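Bin picking notebook, August, late afternoon

Okay, back at it after two days lost to the vision PC. The Koller calibration finally holds, so I got to spend the whole session on picks, hooray! Pick log is up to run 183 and I'm keeping the numbering going even though the first 71 were with the old finger (sorry to whoever has to plot this for the class report).

Biggest headache is still the approach angle. When a bar lies by itself, Puseditz finds it fine and we go straight down. When one sits close to another, the finger wants the same gap every time, and the planner likes to come in too steep. I dropped the approach speed in the Haler script to 600 and added a short pause above the bin so I can get to the stop button if it looks ugly.

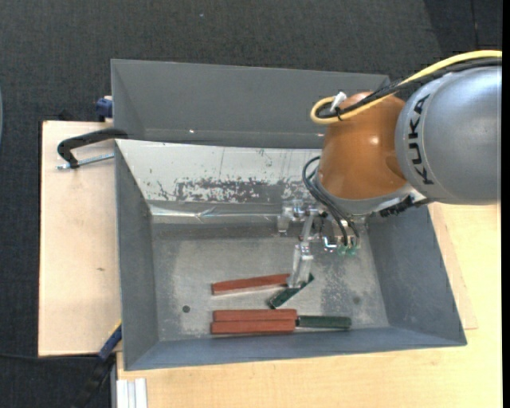
KUKA over the grey bin, finger down between a red-brown bar and the tilted green one.

The pair lying flush on the near side is the layout I want to try more of, with the green one off the end of it. Rind keeps wanting to box all of that as one long part! I turned the edge threshold up to 4 and it's better, but the scuffs on the bin floor worry me, plus that bright back slope. Maybe a matte liner? I'd like to borrow some black paper from the print room before we go buying anything.

To do: retighten the bin clamps, save the settings under a new name this time (!), and ask the other team which finger length they ended up with.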